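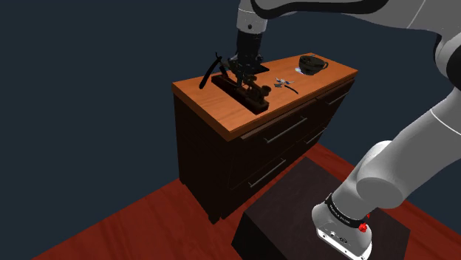
第3章 入住与营位搭建

本章适用于在Hilau营地租用Zilano系列家庭帐篷的住客。自带帐篷的住客只需阅读3.1、3.4和3.6节。房车营位的水电接驳另见第5章。

3.1 到达与登记

1. 从湖滨公路进入营地后,先在大门右侧的临时停车带停车,不要直接驶入营区。
2. 到接待处出示预订单和全部成年住客的证件。预订单可以用手机显示,不必打印。
3. 领取营位牌、车辆通行证和配电箱钥匙。营位牌挂在营位入口的木桩上,车辆通行证放在前挡风玻璃内侧。
4. 按照营位图行驶到所订营位。营区内限速每小时10公里,单行路段以地面箭头为准。

注意:接待处晚上九点关门。晚到的住客请在当天下午六点前打电话,工作人员会把信封放进门口的密码柜,密码是预订号的后四位。

3.2 检查营位

卸车之前先把营位走一遍。

1. 清掉松果、碎石和树枝。靠近松林的几排营位落果较多,接待处可以借耙子,用完当天归还。
2. 看一下地面坡度。帐篷睡眠区应放在较高的一侧,门朝向下坡方向。
3. 确认头顶没有枯枝。发现枯枝请换位置搭建,或到接待处申请更换营位。
4. 找到最近的取水点和灭火器。

小心:营位边缘的排水沟不得填平,也不得在沟上搭建任何东西。二月至四月山上融雪,沟里水量变化很快。

3.3 搭建Zilano帐篷

帐篷需要两名成年人搭建,第一次搭一般要四十分钟。所有部件装在一个蓝色长袋里,型号2391,袋口缝有部件清单。缺件请在搭建前报告。

1. 铺开地布,深色面朝下,四角拉平。
2. 将内帐放在地布上,带黄色织带的一端对准门的方向。
3. 接好3根主杆。逐节插到底,不要甩动杆子让它自行接合,接头容易开裂。
4. 把主杆从杆套中推过去。只推不拉,拉的话杆节会在套内脱开。
5. 将杆端插入地布角上的金属扣。先插一侧,再由两人同时抬起另一侧。
6. 钉下四角地钉,地钉与地面成45度,钉头朝外。
7. 盖上外帐,由下往上扣好搭扣,最后拉紧风绳。

说明:地面较硬时,请换用袋中的短钢钉。木槌可以借用,请勿用石块敲打。

说明:外帐下缘与地面之间应留出一掌宽的空隙用于通风。全部压死之后,夜间内壁容易结露。
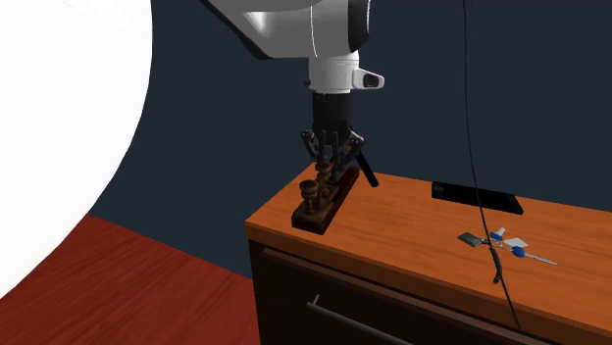

3.4 接通营位电源

每个营位有一个插座,额定电流6安。可以使用照明、手机充电器和小冰箱,不能使用电热水壶、电暖器和电烤盘。

1. 先关掉配电箱内本营位的开关。
2. 插入蓝色三芯插头,顺时针旋紧防水盖。
3. 将电缆全部从线盘上放出来。盘着使用会发热。
4. 电缆沿营位边缘铺设,不得横穿车道。
5. 打开开关,检查指示灯是否为绿色。

如果开关跳闸,拔掉所有电器后重试一次。再次跳闸时不要继续尝试,请拨打内线761,值班电工会到营位处理。

警告:配电箱内除本营位开关以外的任何部件都不得触碰。下雨时请勿在室外插拔插头。

3.5 使用Brukilix炉具

租用套餐包含一台双头气炉和一个气罐。炉具只能在帐篷外使用,放在随附的折叠台上,距离帐布至少两米。

1. 确认两个旋钮都在“关”的位置。
2. 连接气管,用手拧紧即可,不要用扳手。
3. 打开气罐阀门,在接口处抹少量肥皂水。冒泡说明漏气,应立即关阀,并更换密封圈。
4. 按下旋钮,左转点火。三秒内未点着,先关闭,等一分钟再试。
5. 用完先关气罐阀门,待火焰自行熄灭后再关旋钮。

风大时装上挡风板。挡风板只围三面,气罐一侧必须敞开。

小心:气罐用空后送回接待处更换,不收费。不要放进分类垃圾箱。

3.6 夜间与恶劣天气

晚上十点半以后营区保持安静,大门的车辆道闸同时关闭。需要夜间外出的住客,请把车停在门外停车场。

收到大风通知后:

1. 收起遮阳篷和晾衣绳。
2. 加钉全部风绳,迎风面每根用两枚地钉。
3. 关紧迎风面的门和窗,背风面留一条缝。
4. 把炉具和折叠椅收进车里。
5. 听到三声长哨时,离开帐篷,步行到Szekeres大厅集合。大厅位于游泳池北侧,整夜开放,有暖气和卫生间。

狗可以进入大厅,须拴绳。请勿驾车前往集合点。

3.7 退营

退营时间为上午十一点。帐篷必须干燥后才能装袋;若当天早晨有雨,可以湿着卷起,直接交到接待处后面的晾晒棚,并在袋上系红色标签。

1. 清空帐篷,扫净内帐。
2. 拔出地钉,擦去泥土,点数后放回小袋。
3. 按与搭建相反的顺序拆卸。折主杆时从中间开始,向两端依次折起。
4. 关闭营位开关,把电缆绕回线盘。
5. 交还营位牌、通行证和配电箱钥匙。

押金在检查装备后退回原支付卡,通常需要五个工作日。钥匙遗失按价目表收费。

本章修订日期:12/5/20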